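Open day at the Stenance building, August 2021

I had been meaning to go to one of these for years, and when Imelda Layug sent round the note saying the Stenance workshop was opening its doors to visitors again, I put my name down the same morning. There were 39 of us on the list in the end, split into groups, and I was in the third one with Imelda leading.

The first thing you notice is the size of the place. I had pictured a warren of small rooms with locked doors and a kettle in a cupboard. It's one big open floor, with all the ducts and beams left showing under a white ceiling and long strip lights running off into the distance. You can stand by the entrance and see people at work at the far end! Imelda told us it used to be a Vostell packing hall, and that when they took it over they pulled out the dividing walls before they did anything else. I loved it. It's a bit echoey when a whole tour group is shuffling about, but I'd take that over corridors any day.

We began with coffee and a short talk by Forough Mazandarani, who looks after the household side of things. Her subject is the stuff people handle at home every day without thinking: jars, packets, pegs, medicine. She keeps shelves of it (properly labelled, I was envious) and everything gets put out on ordinary wooden tables, at the height you'd have in a kitchen. She talked for 60 minutes when the programme gave her half that, and I don't think any of us minded. We did lose our slot at the paint shop next door, which I gather was only a corridor and a window anyway.

The part I enjoyed most was the pill bottle table. I look after my mother's tablets, and I could have stayed there all afternoon. If you've never had to sort out somebody's medicines for the week, you may not have given much thought to those orange bottles with the white caps, but I have opinions about them. They're all nearly the same colour, they come in just enough different heights to be a nuisance in the cupboard, and the short ones always end up behind the tall ones. Forough laughed when I said so and told me that was exactly why she had picked them. She likes them grouped close together, the way they'd be on a real bedside table, and she doesn't tidy them into a row for visitors.

We talked for a good while about caps. Child-resistant ones are a blessing with grandchildren in the house and a misery if you've got arthritis, and there was a retired pharmacist in our group who was full of advice. He said to ask at the counter if you'd like the easy-open sort, because plenty of people don't know you can. He also said to keep the tall bottles at the back and turn every label to the front on the day you bring them home, before they've had a chance to get muddled. I did this with my mother's shelf the same weekend and it is so much better.

One woman asked whether a weekly box wouldn't solve all of it. Forough's answer was that it helps a lot of people, but somebody still has to fill it from the bottles, and that's where the mix-ups happen. She showed us a Donetti tray she uses at home, with a little lip round the edge so nothing rolls off while you're sorting. I've since ordered one.

After that we had a wander. I was pleased to see plants about the place, as it makes such a difference in a big room like that, and the workbenches are lovely solid things with wooden tops and dark metal legs. I asked where they came from and was told a firm called Babaei made them to order, with 4 weeks' wait. People were working while we went round and were very good about being stared at. A couple of us asked far too many questions and got friendly answers every time.

A few practical notes if you're thinking of going to the next one, which is planned for November. Book early, as the groups are small. Parking is behind the building and the entrance is at the side, through the green gate, and I walked right past it. There's step-free access all the way through. Bring a jumper, because they keep the big doors open. The tour finished at 3 and there was cake afterwards, a very good lemon one, so don't rush off for the early bus as I nearly did.
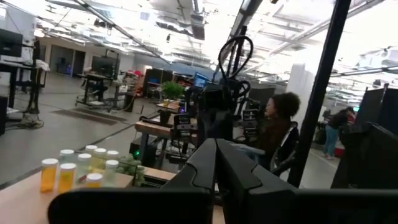
I've already asked Imelda to keep me a place for the November day, and my sister wants to come too. Forough says she'll be doing kitchen jars next time, and I've promised to bring along the one from our pantry that hasn't been opened since Easter.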